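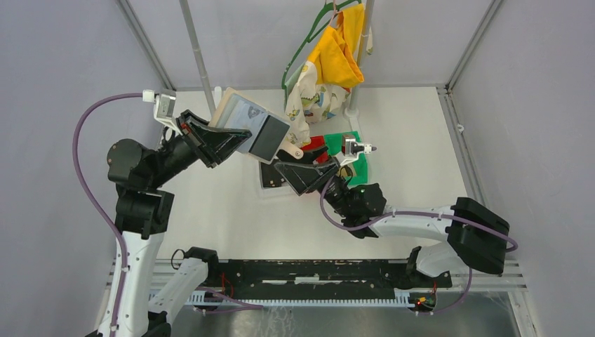
ケープタウン、2020年5月24日

**図1** 淡いベージュがかった灰色の表紙に、図版と濃灰色の方形区画を配した本。区画は右下寄りにある。

## 4. 表紙における方形区画の位置と読者の記憶

### 4.1 区画という単位

前節では書名の書体を扱ったが、本節では表紙の面そのものに目を移す。図版の上や脇に置かれる単色の四角い面を、本稿では「方形区画」と呼ぶ(図1)。書名や叢書名を収めるために設けられることが多いものの、文字をまったく載せない例もある。装丁史の文献では図版の余白として片づけられがちな要素であるが、調べるほどに表情が豊かで、筆者らはすっかりこの四角形に魅了されてしまった。

対象としたのは、Van der Merwe文庫に所蔵される並製本の表紙1,505点である。区画の有無、位置、地色との明度差、図版との重なり方を記録した。分類はBothaとXabaが別々に行い、判断が割れたものは現物に戻って協議した。とくに議論が長引いたのは、図版の一部がたまたま四角い影のように見える表紙である。こうした表紙は、輪郭が印刷上の独立した面として引かれている場合に限り、区画ありとした。

### 4.2 右下という場所

横組みの欧文書では、視線は左上から入り、右下へ抜けていくと説明されることが多い。そうであれば右下は表紙を見終える場所にあたり、そこに暗い面を置けば、図版全体の重心が静かに下がる。Moltine叢書の初期の巻はこの効果を実に巧みに使っている。淡い地色に細い線の図版を刷り、右下だけを沈ませる。図版の線がどれほど軽くても、紙面が浮つかないのである。刷り色を切り詰めた巻でこれほどの奥行きが出ることには、何度見ても驚かされる。

一方、Zomedetti社の詩集では区画が左上に固定され、書名はつねにその中に収まる。棚に面出しした際、重なった本の陰になっても書名が読めるという利点がある。Ramadanは当時の販売目録を読み解き、この配置が書店の傾斜棚を前提に選ばれた可能性を指摘した。目録の注記は短いが、棚板の寸法まで書き込まれており、装丁家と書店の距離の近さがうかがえて興味深い。

### 4.3 想起課題

配置の違いが記憶に残るかを確かめるため、27名の協力者に表紙を見せ、時間を置いてから白紙に配置を描いてもらった。課題は2回に分け、初回は表紙を正面から、次回は傾けて提示した。正面提示では区画の位置がよく再現され、図版の主題を忘れた協力者でさえ、四角形だけは迷わず描き入れることがあった。これは筆者らの予想をはるかに超える結果で、描画を並べた机の前でしばらく話が尽きなかった。

傾けた提示では再現がやや乱れたが、乱れ方には偏りがある。区画は紙の縁に寄せて描かれやすく、離れて描かれることは少なかった。縁と区画がひとまとまりの形として覚えられているのだろう。Hollmannはこれを「角の記憶」と名づけ、背表紙の調査にも同じ手順を用いている。

### 4.4 残された問題

明度差の影響は十分に切り分けられていない。濃い灰色と黒とでは印象がかなり異なるはずだが、所蔵本には褪色の進んだものが含まれ、刊行時の色を確定できない巻がある。Mthemburが保管するAvton印刷所の色見本帳には未裁断の刷り出しが綴じ込まれており、次節ではこれを手がかりに、初刷と重版の色の差を検討する。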